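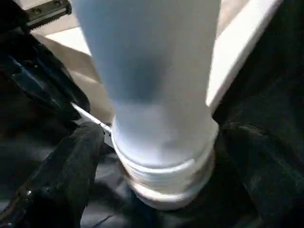

Home | News | Products | Contact

Claltmont Opens Grasping Data Program for Sima

Saturday, July 23, 2022. Claltmont has begun gathering handling examples for Sima, its learning system for robot grippers. Work is under way at 5 stations, with 18 operators guiding two-fingered grippers around everyday items, including white cylinders with ribbed ends. Wrist cameras record each attempt.

"Sima needs to learn from close, difficult views," said program director Grigore Sârbu.

Partner Flovomon will review the recordings.

Share 30 | Comments 5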